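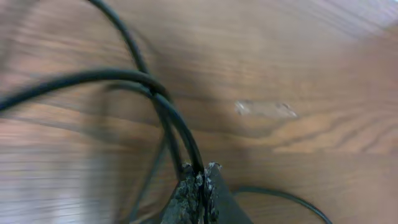 Jesa Boards > Home Woodworking > Finishing and Refinishing

Filed under: tables, oil finish, beginner questions

Oil or poly for a dining table that gets used every day?

plumbline_26
Saturday, October 3, 2020

Hi everyone! First real post after lurking since June. I bought a secondhand dining table from a shop in Bonimia and I'm completely in love with the grain on it (big wavy bands, I keep running my hand over it). The seller said it was a Fothergill, and I've found nothing on the underside to prove that, but I'd have taken it home regardless.

So I want to refinish the top over the winter. We eat on it every day, the kids do homework on it, and I knead bread on it on Sundays. I've been reading old threads and half of you swear by oil and the other half say oil on a family table is asking for trouble. Which way would you go? I have a random orbit sander and a decent card scraper that I only half know how to use.

marrow_and_pine
Oil, oil, oil. You'll be so happy! Poly looks great on day one, and then someone drags a casserole dish across it and you've got a white scratch that you can't fix without sanding the whole top. With oil you rub in a little more right where the damage is, wait overnight and carry on with your life. My own table has had Wusik hardwax on it for nine years and it gets better looking all the time.

gluepot
I'm going to disagree, in a friendly way. Kids plus homework means markers and juice. Hardwax is fine if you wipe things up right away, and in my house that doesn't happen. I did four thin coats of wipe-on satin poly on ours, thinned by half, and it doesn't look like plastic at all. The trick is thin coats and a very light scuff between them. People who hate poly have mostly seen it brushed on thick.

marrow_and_pine
Fair point about thin coats, the thick stuff is what puts me off. I still say a repair you can do in your socks beats a repair that needs a dust mask.

quartersawn
Before either of those, is it solid or veneer? Look at the end of the top and see if the grain lines carry over the edge and down. If it's veneer, put the orbital sander away right now, you can go through a veneer in seconds. Also post a picture of the whole width if you can, wavy figure can be a pain with a scraper and it would help to see how wild it gets.

plumbline_26
Oh wow, thank you all, so many answers already! The lines carry over the edge at both ends, so I'm calling it solid. It's up against the wall at the moment, and that side looks the same as the rest to me.
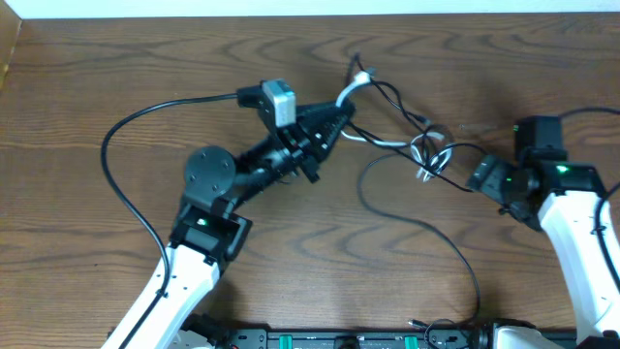
Tabletop with the wavy grain, back edge toward the wall.

quartersawn
That's lovely. Yes, I'd be careful with the scraper on those wavy parts, the grain changes direction all the time and you'll get tear-out. Keep the blade sharp, skew it, and take next to nothing per pass. Or skip it and sand by hand with a cork block.

gluepot
Gorgeous. What species do you think? My first thought was walnut, but I'd never bet on color from a photo.

marrow_and_pine
Could be elm! Could be ash with stain on it too. Wipe a hidden spot with mineral spirits and you'll see roughly what it will look like under oil, and that alone might settle the question for you.

tack_rag
Seventeen years doing this for a living and I use both. Oil for people who enjoy looking after things, poly for people who don't. Bread dough would push me to oil, you'll be scraping that spot with a bench knife every week and a film finish will show it. Whatever you pick, do the underside as well so the top stays flat.

gluepot
Didn't see the bread part. OK, I'd hesitate too. Although a big board on top of the table solves that, and then you can have your poly.

plumbline_26
I do like kneading right on the wood, so I'm leaning toward oil! Going to try the mineral spirits under one corner tomorrow. Does the Wusik smell for long? We can't move the table out of the house.

marrow_and_pine
A couple of days, with a window open. Lay the rags flat outside to dry, don't leave them balled up in the trash, they can catch fire on their own.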